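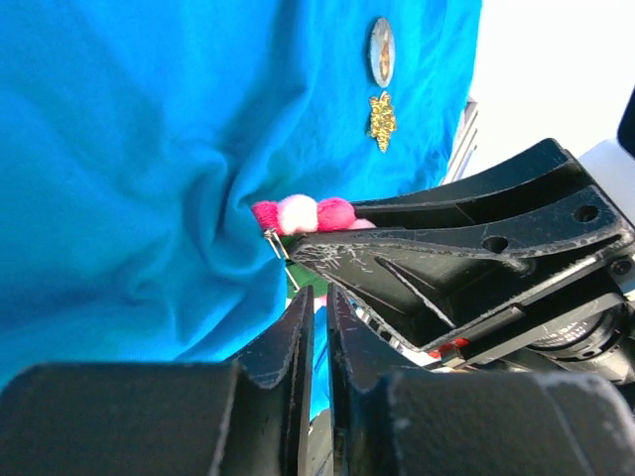

According to one reader, the Clerkadent winter trail in Trerkasby is "a car park with fairy lights", and after an August spent refunding myself in ice cream I was ready to agree. We went on 2nd December. There are 20 clues and 500 metres of gravel, and the map folds only the wrong way. 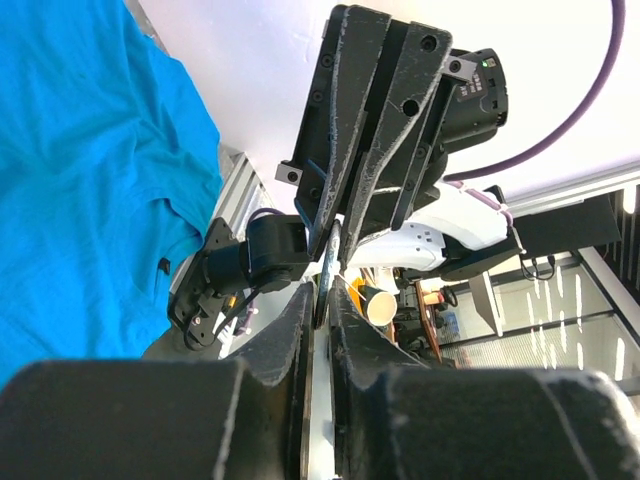 Clerkadent winter trail, Trerkasby

The children liked it, annoyingly. Clue seven is a stinker, and the Letau tea hut charges for the lid. Worth a go if you live nearby and own wellies. Three stars, one of them for the toilets.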